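Masking the gripper fingers before feature tracking

Applies to Ziltine 5 and later. Last checked Jun 3, 2025.

When the wrist camera is mounted on a hand-held gripper, the fingers occupy a fixed part of every image. The tracker likes them: they have hard edges and worn rims, and they never move relative to the lens. Left unmasked, they pull the pose estimate toward zero motion. This page covers building a static mask, adding a margin for finger travel, and rejecting what a static mask can't catch.

You need a recorded session, the camera calibration file and write access to the session config.

Step 1. Extract reference images

Pull 20 images spread over the session, with the fingers at different openings. Include the fully open and fully closed positions. Consecutive images are of little use, as the opening barely changes between them.

ziltine extract --session bench_a --count 20 --spread opening

Step 2. Draw the finger polygons

Open the set in the mask editor and pick the image with the widest opening. Draw one polygon per finger and run both out to the image border. Include the gripper mount if any of it shows in a corner. Cut generously along the worn top edges, where small light flecks produce strong corners.

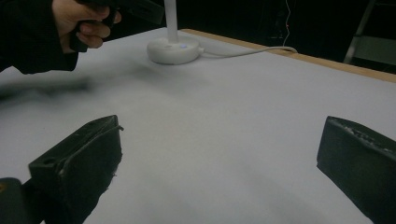 Bench session, fingers apart. Both fingers and the mount at bottom left go into the static mask; the hand and the dark blur at left do not.

Step through the other openings and extend the polygons until they cover the fingers in all of them. Then dilate the result by 12 pixels. Smaller values let edge features back in when the fingers flex under load.

ziltine mask build --dilate 12 --out static_mask.png

Step 3. Handle moving objects

Hands, sleeves and a second device can appear anywhere, so leave them out of the static mask. Turn on the motion check instead:

tracker.mask: static_mask.png
tracker.motion_check: true
tracker.min_inliers: 11

A plain white tabletop gives few features – most of the usable ones sit on fixed objects and along the table edge. If the tracker drops out when the camera is low, reduce dilation before lowering min_inliers. Kanchan Vashisht's notes in the Candine repository list values for other lenses.

Step 4. Verify

Rerun the session and plot inliers by image region. The masked area should show zero. If it doesn't, check that the mask was built at the tracker's input resolution and not at the recording resolution.

Known issue: masks exported from Jõgi are flipped vertically. Use --flip-y on import.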